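Gresamix Hand Gripper: Home Build Guide
Section 4: Fitting the pads and first practice grabs

By Sheena Urquhart
Updated December

Right, you've got two printed fingers, a bag of screws and (if you're like me) a cold cup of tea. Let's get the pads on and pick something up!

1. Lay both fingers flat, slotted side toward you, and start the screws near the joints. Finger tight only for now.

2. Press the blue pads onto the tips. Mine sit at a bit of an angle when the gripper's open, and I like them that way for reaching into things.

3. Squeeze the handle 17 times, slowly, then nip up the screws. I set my driver to its softest setting and it's been fine.

CAUTION: Don't crank them. Callum Niven split a finger doing that and had to wait for a reprint, and he still blames the plastic.

4. Hold the gripper low over the floor with the fingers wide open, and check that both pads stay in view. 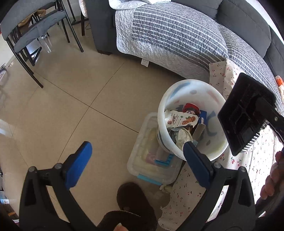 Fig. 4.1 Fingers open at floor level, right pad toward the bucket rim.

NOTE: Tiles are a good place to start, but try a rug or blanket too. Fabric bunches up under the tips and you'll want to get a feel for it.

5. Move up to the table. Pick a drink can for your first go, lay it on its side and bring the pads in at either side. Close until both touch, then stop. Aluminum dents quicker than you'd think, so go easy!
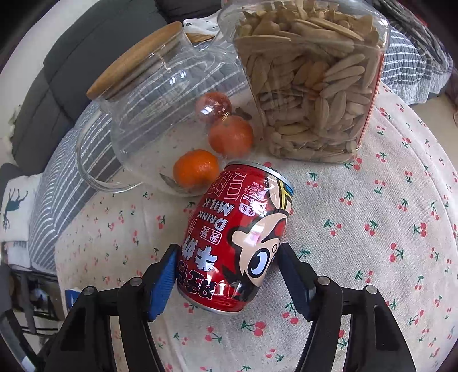

Fig. 4.2 Red can on its side, a pad at each side.

6. Still slipping? Wipe the pads with a damp cloth, let them dry and go again. I log every grab in a notebook (196 so far, plus plenty I forgot to write down).

CAUTION: Leave glass until Section 6. A teapot is no fun to sweep up, and neither is a jar of seeds.

Related sections
Section 3: Cleaning up your prints
Section 5: Wiring the Emier encoder
Section 6: Glass and other breakables
Spare pads and the Lernitz screw kit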